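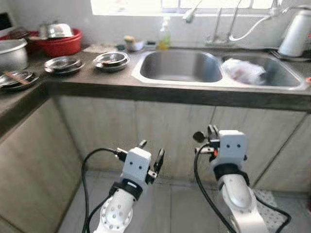
Ullell, im April

Donnerstag, kurz nach sieben, die letzten Gäste sind weg und ich schreibe das jetzt gleich auf, bevor ich morgen alles nur noch halb weiß. Offener Nachmittag in der Küche, zum ersten Mal mit Leuten, die nicht bei uns arbeiten. Ich war ziemlich nervös, Amancay behauptet, sie überhaupt nicht (ihr Kaffeekonsum sagt etwas anderes).

Da waren zwei von Vorkico, die uns die neuen Fingerpolster liefern wollen, eine Klasse aus der Berufsschule mit Lehrerin und dann noch ein älteres Ehepaar aus dem Haus gegenüber, das den Aushang gelesen hatte. Die beiden haben die besten Fragen gestellt, dazu unten mehr.

Aufbau wie letzte Woche besprochen: linke Arbeitsfläche voll mit Geschirr, die Stapel Stahlteller an drei Stellen, damit man die kurze und die lange Reichweite zeigen kann, das linke Becken frei. Iara wollte erst alles schön ordentlich in eine Reihe stellen, aber dann sieht es aus wie im Prospekt und die Leute glauben einem nichts mehr. Also blieb das Küchenzeug stehen, auch der große Topf vorne links und die rote Wanne mit der umgedrehten Schüssel. Den hölzernen Küchenhelfer auf dem vorderen Stapel haben wir absichtlich quer gelegt gelassen, der muss nämlich zuerst runter, sonst geht an dem Stapel gar nichts.

Ablauf, so wie er dann wirklich war:

14 Uhr, Begrüßung durch Iara, viel zu lang, sie weiß es selbst. Danach Referenzfahrt beider Arme. Hier gab es schon den ersten Applaus, dabei haben die Arme nur ihre Nullstellung gesucht! Merken: Leute freuen sich über Bewegung, egal welche.

Erster Durchgang: einzelner Teller vom mittleren Stapel ins linke Becken. Das Besteckteil obendrauf hat der rechte Arm sauber weggenommen, der linke hat den Teller am Rand gefasst und angehoben. Und dann kamen zwei Teller mit. Die kleben bei diesem Stapel gern aneinander, das kennen wir, aber natürlich passiert es genau dann. Ich habe angehalten, den unteren von Hand abgelöst und neu gestartet. Die Lehrerin fand das prima, weil ihre Schüler so den Halt-Knopf in Aktion gesehen haben. Na gut.

Zweiter Durchgang lief durch, ohne dass ich eingreifen musste. Übergabe von links nach rechts über dem Becken, kein Klappern, Teller hochkant abgestellt. Amancay hat die Griffkraft mitgeschrieben, Spitzenwert laut Protokoll 164, das liegt im grünen Bereich. Beim dritten Versuch (Stapel auf der vorderen Kante, weite Reichweite) ist der linke Arm fast in Streckung gegangen und hat kurz vor dem Ziel den Lauf abgebrochen. Das ist kein Greiferproblem, der Stapel stand einfach zu weit draußen. Nächstes Mal eine Handbreit nach innen und Klebeband auf die Arbeitsplatte, damit man die Stelle wiederfindet.

Jetzt die Fragen der Besucher, soweit ich mitgekommen bin:

Die Dame von gegenüber wollte wissen, ob die Arme auch spülen oder nur räumen. Nur räumen, bis jetzt. Ihr Mann: Und was machen die mit dem Schwamm? Nichts, gar nichts. Er sah so enttäuscht aus, dass ich den Schwamm ernsthaft auf die Wunschliste gesetzt habe (weicher Gegenstand, kleiner Becher, eigentlich eine schöne Aufgabe).

Ein Schüler fragte, warum die Finger schwarz sind. Darauf hatte ich keine gute Antwort. Eine Schülerin wollte wissen, wie der Arm merkt, dass er zu fest drückt, und da hat Amancay sich richtig ins Zeug gelegt und die Kurven vom letzten Lauf gezeigt. Zehn Minuten lang hat keiner aufs Handy geschaut, das will was heißen.

Die Leute von Vorkico haben vor allem auf die Kabel geschaut, die an den Handgelenken lose im Bogen hängen. Sie würden sie enger führen. Ich bin dagegen, wir hatten das im Winter so und da hat es beim Drehen gezogen. Wir haben uns auf einen Test geeinigt, sie schicken Halter mit, zusammen mit den Polstern.

Lauf 305 bitte nicht in die Auswertung nehmen, das ist der mit den zwei Tellern und meiner Hand drin. Habe ihn im Ordner Womia schon markiert, aber der Filter greift noch nicht.

Offen:
Linker Arm, Reichweite an der vorderen Kante nachrechnen (ich)
Entstapeln bei klebenden Tellern, vielleicht erst leicht kippen und dann heben (Amancay)
Begrüßung auf 3 Minuten kürzen (Iara, freiwillig gemeldet!)
Nic Aodha anrufen, die wollen im Mai mit einer Gruppe kommen und brauchen vorher unser Sicherheitsblatt
Matte vor der Spüle festkleben, heute ist zweimal jemand hängen geblieben - ich auch

Arme stehen in Parkposition, Strom ist aus, Schlüssel liegt bei Iara im Fach.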